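3.2 Der Packplatz und seine Kartons

Bevor ich zu den Zahlen komme, muss ich ein bisschen über den Platz selbst reden, denn ohne ihn versteht man die Ergebnisse aus Abschnitt 4 kaum. Ich habe im Mai fast jeden Vormittag am Packplatz in Givlow verbracht, und ich gebe gern zu, dass ich Kartons vorher ziemlich langweilig fand. Das hat sich gründlich geändert! Insgesamt gingen 296 Kartons in die Auswertung ein, alle aus brauner Wellpappe, aber in so unterschiedlichem Zustand, dass wir die ursprünglich geplanten zwei Zustandsklassen schon nach den ersten Tagen auf vier erweitert haben (siehe Tabelle 2).

Der Boden ist mit grauem, fein gestreiftem Teppich belegt. Für einen Packplatz ist das eher ungewöhnlich, und ich hatte ihn im Versuchsplan zunächst gar nicht als Einflussgröße vorgesehen. Oleksandra Boiko hat mich dann darauf gebracht: Ein Karton, den man über Teppich schiebt, bremst ganz anders als auf Estrich, und wer packt, hebt deshalb öfter an. Wir haben den Untergrund also nachträglich in den Erhebungsbogen aufgenommen — etwas spät, aber noch vor der Hauptphase. Abb. 3 zeigt den Teppich zusammen mit dem weißen Metallgestell und den gelben Geländerstangen, auf die ich gleich noch komme.

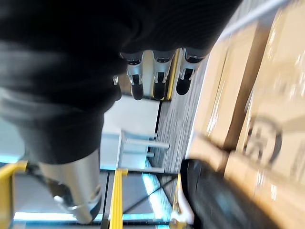

Abb. 3: Packplatz Givlow mit gestreiftem Teppichboden, weißem Gestell, gelben Geländerstangen und zwei großen Kartons (rechts).

Zum Geländer: In unserem ersten Entwurf war es schlicht eine Begrenzung, eine Linie im Grundriss. In der Praxis bestimmt es aber mit, von welcher Seite man an einen großen Karton herankommt, und damit auch, welche Kante zuerst angefasst wird. Hrytsenko hat für offene Lagerflächen einen freien Umgang von 800 mm vorgeschlagen. Den konnten wir nicht überall einhalten, und ich habe die betroffenen Durchgänge in den Rohdaten markiert, damit man sie bei Bedarf herausrechnen kann. Am Gesamtbild ändert das wenig, die Griffzeiten an den langen Seiten streuen dann nur etwas weniger.

Spannender fand ich die Folie. Bei 86 Kartons war noch Kunststofffolie vorhanden, mal straff, mal nur als faltiger Rest, und genau diese Gruppe hat uns am meisten beschäftigt. Klare Folie spiegelt, und wer eine Beschriftung ablesen will, kippt den Karton oder geht drumherum (ich selbst auch, ständig). Im Wakham-Protokoll, an das wir uns sonst eng halten, gibt es für teilweise eingewickelte Kartons keine eigene Kategorie. Wir haben deshalb »Teilfolie« als Zwischenstufe eingeführt und zusätzlich notiert, ob der Aufdruck frei liegt.

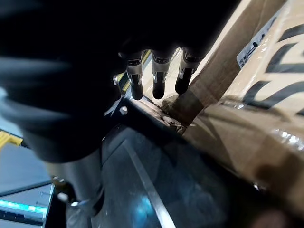
Abb. 4: Karton der Klasse »Teilfolie« mit glänzenden Knitterstellen und schwarzem Aufdruck aus dicken, gebogenen Streifen.

Bei so großflächigen Aufdrucken wie in Abb. 4 reicht ein Ausschnitt übrigens oft nicht, um zu entscheiden, ob es sich um Schrift oder um ein Logo handelt. Solche Fälle haben wir als »Aufdruck, unbestimmt« geführt. Boiko und ich haben unabhängig voneinander kodiert und danach rund 30 Kartons noch einmal gemeinsam durchgesehen. Uneinig waren wir fast nur bei der Folie, also bei der Frage, ab wann ein Rest noch als Teilfolie zählt. Wir haben uns auf eine einfache Regel geeinigt: Sobald die Folie über eine Kante läuft, gilt der Karton als teilweise eingewickelt. Die Kodierung nach Triluvgate, die stattdessen die bedeckte Fläche schätzt, haben wir an einer kleinen Teilmenge ausprobiert und wieder verworfen, weil sie pro Karton deutlich länger dauerte.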